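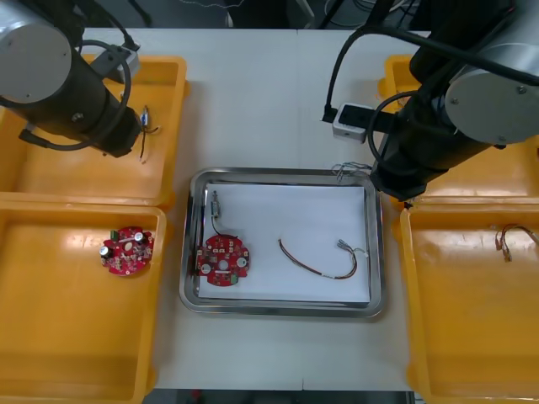

White tabletop with yellow bins and steel tray

Jekville Interiors Book Circle – minutes, October

Last month's minutes agreed. The Festico book voucher offer was read out: 30 per cent off, but only on orders over £100. Members doubted we would ever spend that much. Not taken up.

Next title. Kuhlmann's book on small rooms was put forward again. Two members had read it and found 29 pages on hallways and very little on storage. Held over.

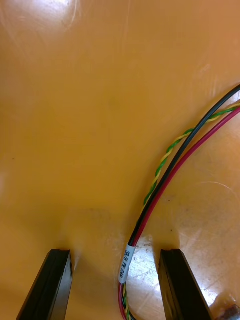 Colour chapter in the Steminent guide. The claim that orange "warms any room" was not accepted. A glossy orange surface like this one shows smudges and fine scratches, and glare bleaches it along one edge – the guide mentions none of it. Library copy to be borrowed before anyone buys.

Meeting closed 8.40 pm.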